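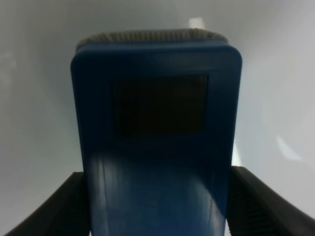 Home Decorating for the Seasons
Unit 3: Planning a Mantel or Shelf Display
Horneck Adult Education, evening course
Handout revised August 17, 2019

3.1 Scope

This unit covers displays set on a single horizontal surface with a wall behind it: mantels, long shelves, sideboards and the tops of low bookcases. Door wreaths and stair rails are in Unit 4. Outdoor displays are not covered in this course.

The worked project is a fall display that goes up at the start of November and stays in place until the winter greenery replaces it.

3.2 Terms

Run: the full usable length of the surface, measured between fixed obstacles.
Depth: front edge to wall, less any lip or molding.
Anchor: the tallest or visually heaviest item. A display has one, sometimes two.
Filler: low material that covers gaps, such as leaves, moss, small gourds or ribbon.
Rise: the difference in height between one item and the next along the run.
Sight line: the height of the viewer's eye. Standing and seated sight lines give different results, and both should be checked.

3.3 Measuring

Measure the run twice, once at the wall and once at the front edge. Older mantels are often out of square and the two numbers will differ. Use the smaller one.

Measure depth at each end and at the center. Any item with a base wider than the smallest depth is left out of the plan. A base that hangs over the front edge is not acceptable, even if the item seems stable.

Note the position of outlets, vents and hooks. If there is a working fireplace below, check the clearance given in its manual before choosing any dried material. Displays in this unit use battery candles only.

3.4 The layout plan

Draw the run and depth to scale before moving any objects. Work from above first, then from the front. The top view shows whether the bases fit; the front view shows rise. Graph paper is fine for the final copy, but early versions change too often for it and are better done on something that wipes clean. 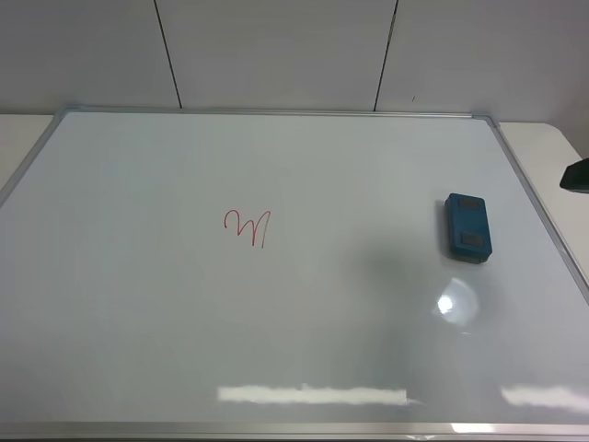 Placement of the anchor is settled before anything else is drawn. For a symmetrical display it goes on the center line of the run. For an asymmetrical display it goes one third of the way in from either end, and the opposite end is kept low. Mark the anchor with red marker on the plan and use a second color for everything else. The whiteboard in the photo, lying flat on a table with its small red scribble a little left of center, is the right kind of surface for this step: it can be worked from the near edge, and an anchor mark in that position can be wiped and moved without redrawing the rest. Hold off on filler until the anchor and supporting items are fixed.

3.5 Supporting items

Choose supporting items in odd groups. A run of ordinary length takes two groups of 3, one on each side of the anchor, which gives 6 items in addition to it. Longer runs take more groups. Larger groups look crowded from a seated sight line.

Within a group, the rise between neighbors should be visible from across the room. Two candlesticks that differ by the thickness of a coin will look like a mistake. Vary material as well as height. A group made up entirely of glass disappears against a pale wall, and one made up entirely of dark wood reads as a single block.

Sample materials for the class project:

Stornen taper holders, short and tall
Leiva linen ribbon, rust or cream
Pemurwood riser blocks, unfinished
Dried wheat or oat stems, tied
Small gourds, washed and fully dried

Riser blocks go under items, never beside them, and should be hidden by filler when viewed from the front. 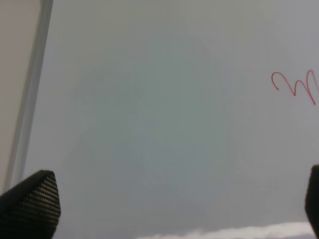
Filler is applied last. Start at the anchor and work outward, thinning the material toward each end of the run. Leave some bare surface at both ends. Leaves are laid with the stems pointing toward the wall. Ribbon is threaded loosely between the bases and is not wrapped around them.

3.6 Checking

View the finished display from the doorway, from the main seat in the room, and from directly in front. Make one change at a time and look again from all three positions. Most first attempts have too much filler and not enough rise.

Repeat the check after dark with the room lamps on. Metallic finishes that look dull by day can dominate at night.

3.7 Upkeep

Inspect gourds every few days and discard any with soft spots. Dried stems shed for almost 14 days after they are set out, then settle. Dust ribbon with a soft brush.

3.8 Assignment

Prepare a top view and a front view for a surface in your own home. Label the run, the three depth measurements, the anchor and each supporting item. Attach written notes of no more than 800 words covering the choice of anchor, the sight lines used and any item left out because of its base width. Bring both drawings and a tape measure to the next session.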